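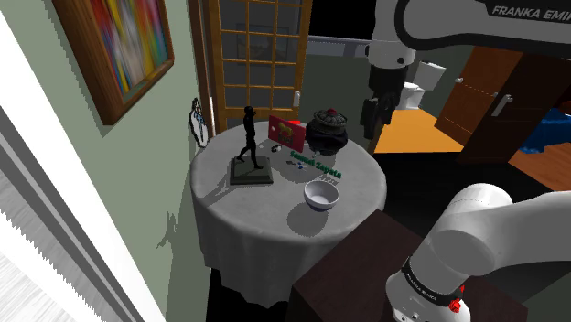 5 min read

STANIFORTH -- A group of hobbyists at the Trukwood shared workshop says it is building a robot arm that will clear a table in an ordinary home. So far, most of the clearing has taken place inside a computer.

The project, called Notari, has been running since November in a back bay at Trukwood, between the band saw and the paint cupboard. Its builders want an arm that can pick up bowls and small household items from a side table and move them somewhere else without breaking them. They have set a parts budget of $400 and say they are on course to stay under it.

That claim deserves a close look. The rendered rooms the group has been showing on its project page feature a white arm with the name Franka Emika printed on it. It is a model of a laboratory-grade machine, and the arm bolted to the bench at Trukwood is a different animal. It is made of printed brackets, aluminum tube and secondhand motors, and on a recent evening its elbow sagged whenever the power was cut.

The group does not hide the difference. A note on the page says the simulated arm was picked "because the model was ready to use" and that the control software will be moved over to the homemade one later. How much later, the note does not say. It also leaves out what changes when the software meets joints that flex and a gripper that closes at its own pace.

In the simulation, the job is set in a house with wood doors and a painting on the wall. A round table wears a pale gray cloth, and on it are a white bowl, a black lidded jar, a statuette of a walking figure and a red card with a horse on it. It is a harder test than the bare boards many home builders use, and the group deserves credit for that. Anyone who has dusted around ornaments knows the jar is the thing to worry about.

The bowl, however, gets nearly all the attention. According to the project log, Notari has tried the bowl task 90 times in simulation and counted 47 of those tries as good. A good try means the bowl was lifted and set down upright. It doesn't have to land on a particular spot, and the log has no column for things knocked over along the way.

Asked about that at an open evening, the builders said a column for knocked items would be added. They also said the cloth in the simulation does not slide or bunch up when it is touched. A real tablecloth does both, and a gripper that catches a fold can take everything on the table with it. The group's answer for now is to run its bench tests on bare plywood.

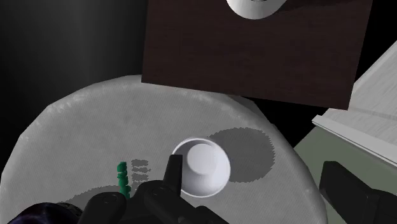 The gripper beside a white bowl in one of the Notari simulation renders. A second bowl rests on the dark wood beyond.

The bench tests are a shorter story. The log lists five of them. In two, the arm got hold of a plastic bowl and lifted it. In the other three it stopped before reaching the bowl, once with a stripped gear and twice for reasons marked "unknown, check wiring." No test on the bench has yet ended with a bowl set down where it was meant to go.

Money is the other soft spot. The $400 figure covers motors, tube, filament and a control board. It leaves out the desktop computer that runs the simulation, which belongs to a member and was already in the shop, and it leaves out the gripper. That part came from Beltik, a small parts seller across the river, which gave the group a returned unit at no charge. A household trying to copy the build would have to buy one.

Beltik said in an email that it was "glad to see the part getting used" and had no plans to offer a kit. It declined to give a price for the same gripper bought new, saying the model was being replaced.

None of this makes Notari a bad project. Trukwood members have learned to cut cleaner brackets, and two of them had never soldered before the wiring began. The simulation work also keeps the arm from smashing real dishes while the software is still clumsy. Those are decent reasons to spend winter evenings in a cold bay.

The trouble is with the wording on the flyer by the front door, which says the arm "clears your table so you don't have to." A reader would be right to take that as a description of something that exists. Members at the open evening seemed a little embarrassed by it when it was read back to them, and one offered to change "clears" to "will clear." As of this week the old flyer was still up.

There is also the matter of who would want it. The arm needs to be fixed to something solid, and the current base is heavier than many side tables. It has to be placed within reach of whatever it is clearing, which takes up floor space in a room that probably has none to spare. The project page suggests it could help people with limited grip or sore hands. No one in that position has tried it, and the group has not said how such a person would bolt it down, start it or stop it in a hurry. The bench arm's only off switch is on the power strip under the bench.

The builders say a proper stop button is next on the list, ahead of any more work on the bowl. After that comes a stiffer elbow, then a repeat of the bench tests with a cloth on the table. They plan to post every try, including the ones that end badly.

Notari is open to visitors at Trukwood in the evenings from 6:30, and the group is asking for donated bowls. Plastic is preferred.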